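5. April 2019

Gestern also "Himthorpe", der neue Film von Mocanu. Angeblich 3124 Zuschauer am ersten Wochenende, im Verleihheft steht 3370 - einer von beiden rundet wohl gern auf. 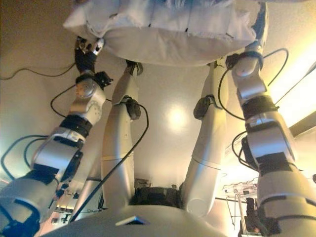 Die 81 Minuten zogen sich trotzdem. Gute Kamera, dünnes Drehbuch, und die Kritiker jubeln wie bestellt. Im August soll schon der nächste gedreht werden, wieder mit Cloma als Produktion.

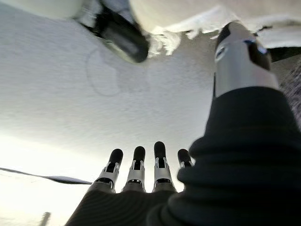 Gehe ich da noch mal rein? Wohl erst, wenn er im Fernsehen läuft.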